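**Street and Curb Work in the Vendstead Neighborhood**

January 31, 2019

The City of Flarisville will begin the next phase of its residential street program in Vendstead this June. The work covers 44 blocks, including all of Karari Street and the side streets that open onto it. Residents of these blocks will receive a written notice 7 days before crews arrive.

Inspection of the neighborhood is complete. The asphalt on most blocks is worn at the surface but sound enough to be sealed in place. Gutters and curbs were reviewed separately, and sections with cracks or open seams have been placed on the repair list. Small cracks will be filled. A section will be replaced only if it has settled or no longer carries water to the drain. 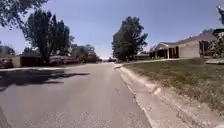
## Lawns, Walks and Driveways

The strip of lawn nearest the curb is often the driest part of a front yard, and it is also where crews must stand and set their forms. Residents are asked not to seed or lay sod within this strip until work on their block has been accepted by the City. Grass disturbed by curb replacement will be reseeded at no charge.

Sprinkler heads close to the curb should be marked with a flag or stake. Shrubs and low branches that reach over the street or sidewalk should be trimmed before June.

Driveways will remain open during crack filling. On sealing days, vehicles left in a garage cannot be moved until the street reopens, and residents who need a car should park on Nasrallah Avenue the evening before.

## Cost

There is no assessment on individual properties for street sealing or curb repair. Owners who wish to replace a private walk at the same time may apply for a shared-cost grant, which pays up to 80 percent of the work, to a limit of $3,000 per property. Application forms are available at the Public Works counter in City Hall.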